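Brown wall paint dries patchy, second coat needed?

Trarora matte, one coat over old gloss. Sanded at 200 grit. Room is at 95 percent humidity most mornings.

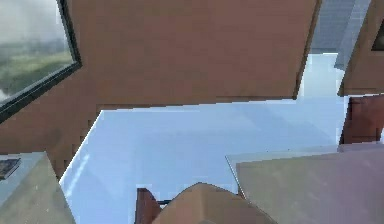
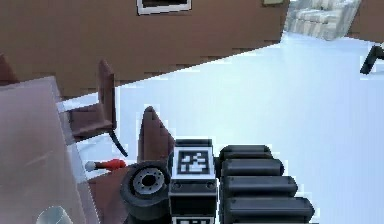

Can I recoat now or wait until June?

Nantana Jitpraphai
Wait for drier air. Matte over gloss needs a bonding primer first. Prastau works. Test a small patch and leave it 2 days.

harar_k
I just did two coats, no primer. Fine so far.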